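Reporting a Faulty Electrical Item in a Shared Workroom

Mets Facilities Office
Applies to all staff and tenants of the Skondberg building

Any portable electrical item that shows damage must be taken out of use and reported on the day the damage is found. Portable items include power strips, extension cords, desk lamps and chargers.

Before you report

1. Switch the item off at the wall outlet. Do not touch the plug if it is hot, scorched or cracked. Leave the area and call the duty desk on extension 2922.
2. Unplug the item, holding the plug and not the cord.
3. Attach a red tag from the holder beside the door. Write your name, the room and the fault on the tag.
4. Place the item on the shelf marked Out of Use. Tagged items may not be lent or repaired by room users.

Making the report

Complete Form 8, available from the front office or the building web page. State where the item was plugged in and what else was connected to it. If a breaker tripped, record the breaker label as well. Completed forms go to Kadri Kütt. Reports received after 4 p.m. are handled on the next working day.

Replacement

Items costing less than $400 are replaced from room stock. Requests above that amount require approval from Harsh Solanki. Personal items are not replaced.

Room users may not open a housing, change a fuse or tape a damaged cord under any circumstances. 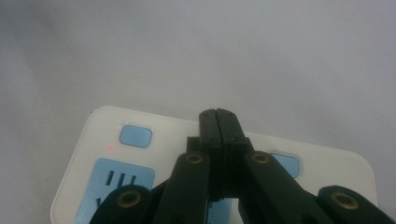
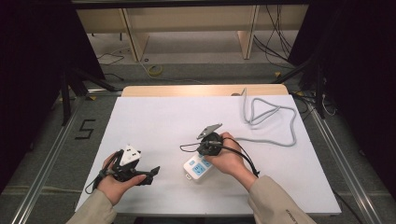
Top: white power strip. Bottom: white foam board on a work table.

Form 8 was last revised in January. Earlier versions are no longer accepted.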